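Re: [worksurfaces] Felt mat on a sorting table, 300 g or heavier?

The list archive has two older threads on this under "table covers", but both deal with cork. Replies inline.

> We are replacing the bare top on a sorting table and looking at
> felt-type mats. The supplier has a 300 g/m2 grade and a heavier
> one at nearly twice the price. The table is used for small
> household goods: bottles, wrapped bars, sachets, the odd tube.
> Is the lighter grade enough, or does it creep?

The 300 grade is enough for goods of that size. Creep depends more on the backing than on the weight of the face. An unbacked mat on a lacquered top will move under a forearm within an hour of normal work. The same mat with a thin rubber backing stays where it is put. If the supplier only offers it unbacked, a loose-weave shelf liner underneath does the same job and can be replaced separately.

The heavier grade has one real advantage, and that is noise. A full bottle set down hard on 300 over a wooden top is still audible in the next room. If the table stands in a shared space, that may justify the price. Ours does not, and we stayed with the lighter one.

> Does it matter whether the corners are cut square or rounded?

Yes. Square corners lift first. They catch on sleeves, curl, and collect lint along the fold. We had the Trevier mat cut with rounded corners and have had no lifting. The cut should be made with a template and a fresh blade in one pass. Going back over the curve with scissors leaves a stepped edge that frays.

> What about color? The choice is gray, black or a blue-green.

Take the blue-green. White bottles and black caps both stand out on it, and so do the yellow and orange wrappers that most of the small items come in. Gray loses the caps in poor light and black loses them altogether. Black also shows every fiber and crumb. The one thing that disappears on blue-green is blue-green packaging, and we have very little of that.

> Our bottles roll. We have tried a raised lip and it gets in the
> way of the hands.

Leave the lip off. Felt has enough drag to stop a light bottle on a level table. Check the table first: put a spirit level along both axes and shim the legs before the mat goes down. Ours was 2 mm low at one end and that was sufficient to make an empty bottle wander. Full ones stayed put.

Bottles with a smooth shrink sleeve roll further than those with a paper label. Lay those down well inside the edge, or stand them up if the base is wide enough. We let them lie on their side, as a standing bottle gets knocked over by a sleeve sooner or later, and a falling bottle takes its neighbors with it.

> How do you divide up the surface?

Stock at the far side, work at the near side. The far half holds whatever has not been dealt with. The near half is kept clear except for the piece in hand. It is tempting to spread out over the whole mat when a large lot comes in, but then every item is moved twice. A smaller number of pieces on the table at one time, with the rest waiting in a tray on the floor, goes faster.

Gaps matter more than order. Leave at least a hand's width between items. Flat glossy packets are the awkward ones, particularly when they lie against something taller. On felt they can be pressed lightly at one edge and the other edge comes up enough to get a finger under it – on a bare top they just slide.

> Cleaning?

Lint roller daily, vacuum with the brush head when the roller stops picking anything up. Spills should be blotted from the outside in. Do not rub, as the face pills. Shampoo residue needs several passes with plain water and a clean cloth, and the mat has to dry flat before it goes back on the table. Hanging it over a rail leaves a ridge that takes days to settle.

The Bremamitz spray that was recommended here in August left a stiff patch on our offcut. I would test it on a corner before using it on the full piece.

For ordering, the lighter grade is item 3885 in the Berkalen list and the backed version is 964. Lead time on the backed one was longer than stated.

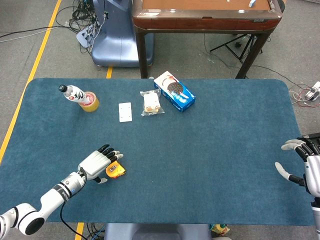
If you order the backed version, ask for it rolled with the face outward. Ours came folded in a carton and the center crease was visible for about a month. A warm iron through a damp cloth took out most of it, on the lowest setting and without steam.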